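In August I started to learn how to make a shelf. I don't mean a beautiful shelf, only a flat board on the wall of my kitchen where I can put tea and two or three jars. I rent a small flat in Grurport and the walls are old, so I asked my neighbour Edvin Nordin for advice. He lent me his drill and a spirit level, and he told me to read something first.

So I read. I read for two weeks, more than was necessary, and I found that I like the subject of shelves very much.

A long shelf bends in the middle. Everybody has seen this with books, but I had not thought about how quickly it becomes worse. If you make the distance between the brackets double, and keep the same board and put the same weight on each centimetre, the bend in the middle is sixteen times bigger. I checked this in three places because I did not believe it. The thickness works in the other direction: a board which is twice as thick bends eight times less.

My first board was 782 mm long and I wanted to put the brackets at the two ends, as it looks cleaner. Edvin looked at my drawing and moved both of them to the inside with his pencil. Then the ends hang free a little, and the weight on them helps to lift the middle. I was ashamed that I had not understood it from the reading, but he said he had also learned it from a shelf that failed.

The board I bought at Magnusson, where they cut it for free if you come before noon on Saturday. I paid 5 euros for it from the box of leftovers. The brackets were more expensive than the wood, and I still find this strange.

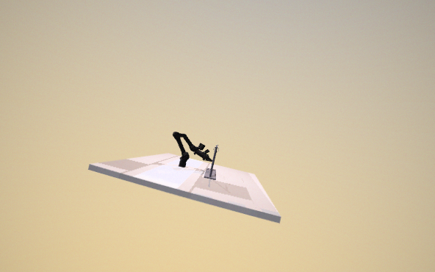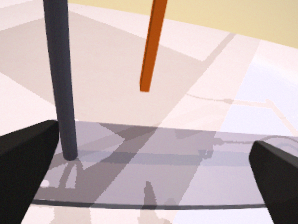 The wall took more time than all the rest. Under the paint there is plaster, and under the plaster there is brick, but not everywhere. My first hole went into a soft place and the plug turned round and round in it. I filled it, waited one day, and drilled again 70 mm to the left. This time the dust came out red and I was happy.

I put up the shelf in the evening and left it empty for the night, I don't know why. In the morning I put the jars on it, the heavy ones above the brackets. The level says it is straight, but my eye says it goes down to the right. Edvin thinks it is the ceiling that is not straight, and he is probably correct.

Now I must give back the drill, but first I would like to make one more shelf, for the hall. It will be shorter.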